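Home Rooms Prices FAQ Contact

Fliltden Guest House: questions our guests ask

At which hour can I arrive?
The reception is open from 2 pm until 9 pm. If your train comes later, please write to us the day before and we will send you a code for the key box next to the door on Surner Street.

How do I come from the station?
Take bus 76 in the direction of Amitz and get off at the stop Jaramillo Bridge. From there you walk 400 metres, a little uphill. A taxi is also possible, but in August they are few.

Is breakfast included in the price?
It is included for all rooms except the two small ones under the roof. For these you can add it in the evening before, until 8 pm. 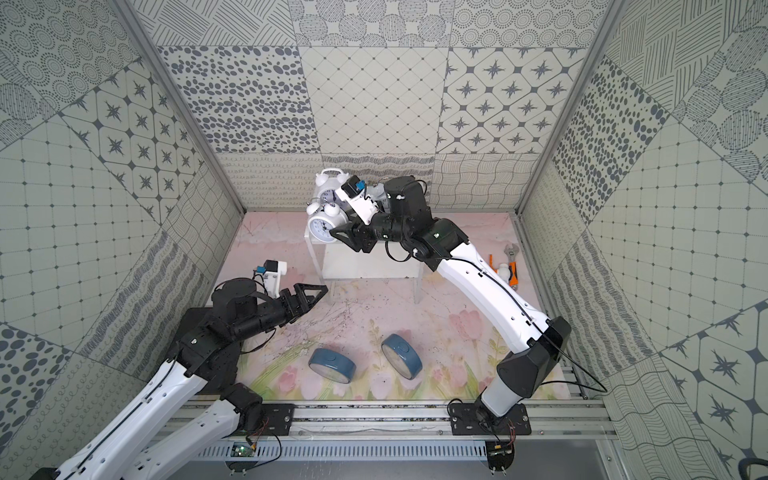 How long before my stay can I cancel without paying?
You can cancel until three days before arrival. After this we must keep the price of the first night.

May I bring my dog?
Small dogs are welcome on the ground floor. Please tell us when you book, so that we give you a room with a door to the garden.

Do you have parking?
We have four places behind the house and they cannot be reserved. When they are full, you can leave the car in Amitz Square, where it is free after 6 pm.

Can I pay by card?
Cards are fine for the room. The city tax we can take only in cash.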